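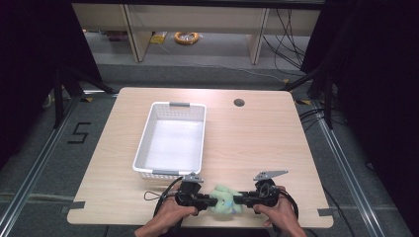
Re: Clelludance box set, is anyone really buying this?

stosgate_live
So the label finally put the details up. 13 discs, a book, a print "signed by the band" and a numbered box, limited to 500. I've been a fan since the first Clelludance single and I want to be excited, but I keep reading the track list and finding stuff I own.

Flendlow70
Preordered it within the hour. The Stosgate show complete at last! I wore out my tape of that thing. Happy New Year to everybody here, what a way to finish it!

mudguard
Complete according to who? The list has 108 tracks and I get 70 of them on the reissues. And the Stosgate set still has no encore on it. Same songs that were on the radio broadcast, in the same order.

Flendlow70
The encore was never recorded. The tape ran out. Everyone knows that.

mudguard
Everyone repeats it. I have never seen anybody who worked on that tape say so. I've heard an audience copy of the encore and it sounds fine, so somebody had a machine running.

siregar_b_side
An audience copy is a different tape, though. Doesn't tell you what came off the desk.
My problem is the word "remastered." They said the same about the Siregar EP and it was just louder. Put the two next to each other and the quiet part in the second song is gone. I'd want to hear a sample before I paid for 13 discs of that.

Posted Dec 30, 2022
stosgate_live
Agree on the sample. They put up a trailer with somebody talking over the music the whole way through.

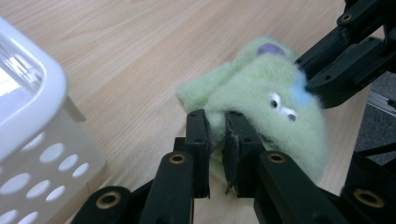 lowendtheory
What bugs me is the extras. Last time it was a patch and a sheet of stickers, and the price went up plenty for those. Now there's talk of a stuffed mascot in the deluxe version, and I can guess how that goes. You get some fuzzy green felt thing with two little white eyes looking off sideways, a purple spot on its head, and it goes on a shelf next to the box you never open. I'd swap it for one unheard rehearsal.

Flendlow70
I would love a mascot, sorry! You guys can take the fun out of anything. It's a band we all love, they're putting out music, let people enjoy it.

mudguard
Enjoy it all you want. I'm asking what's new on it and so far the answer is a print.

siregar_b_side
There's the Flendlow demos on disc nine. I don't think those have been out before, not even on the bad bootlegs. If they're the real August sessions I might cave.

lowendtheory
If. The notes say "from the period," so that could be anything. They said that about the acoustic disc too and it was a sound check.

stosgate_live
I wrote to the shop asking for dates on the demos. Got an automatic reply thanking me for my order. I haven't ordered.

Flendlow70
Ha! Ok that one's pretty bad. I'm keeping mine. Will post about the demos when it gets here.

mudguard
Post the matrix numbers too please, and check whether disc four has the dropout in the first song. It did on the reissue.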